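January 30, 2022
Bench notes, chores rig, backpack packing

Continuing from the Ragab handover. Question for this block is still whether the two-arm setup can pack a school bag without a person finishing the job. Short answer so far is partly, with rigid items, on a good start position.

Policy in use is Dravora, checkpoint 838, same as the last block. Flidberg planner is off. I had it on for the first attempt and it kept treating the bag opening as a fixed rim. Cloth does not stay where the planner last saw it, so every insertion after the first was aimed at an outdated opening.

Book insertion. Paperbacks go in if one arm holds the bag lip and the other slides the book along the table. If the second arm lifts the book clear of the surface, the far corner drops and catches on the lining. Sliding is slower but I would keep it. A single insertion took 57 seconds in the last timed run, including one regrasp. A person does this without looking.

Flat books near the front edge remain the worst case. The fingers cannot get under the cover, so the arm has to push the book until a corner overhangs. The marble-pattern top gives less friction than the old mat and the push overshoots. Maysoun Kanaan suggests approaching from the spine side and pinching the thickness. Worth trying before we change fingertips.

Pencil case. Soft, zippered, changes shape in the grip. Grasp is fine, release is poor. The case hangs on one finger and comes back out with the gripper. A small wrist rotation before opening helped in 2 of 4 tries. Not enough to call it fixed.

Zipper closing has not been attempted as part of the full sequence. I do not expect the present fingers to hold the pull tab against side load.

Distractors. The vegetable basket stays at the back of the work surface for the bag task, and the policy should leave it alone. Attention maps from Ilska put some weight on the bright yellow item at the rear, more than I like. 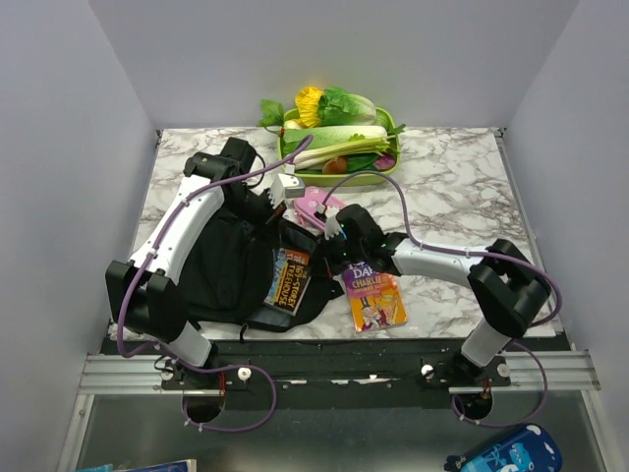

Cable slack needs checking before the next block. With both wrists close to the center the purple runs can lie across the working area, and a snag there would end the run. Re-tie on the left link first.

Next:
Spine-side grasp on flat books, both arms.
Wrist rotation on release, same pencil case, more tries.
Repeat with the bag turned so the opening faces the back wall.
Ask Ragab for the old mat, to compare push distance.

As a household chore I would still not hand this over. Loading the bag is close for stiff items placed within reach. Holding the bag open while it sags is the part that takes up most of the run, and the timing log does not separate it out yet. Add that field before March.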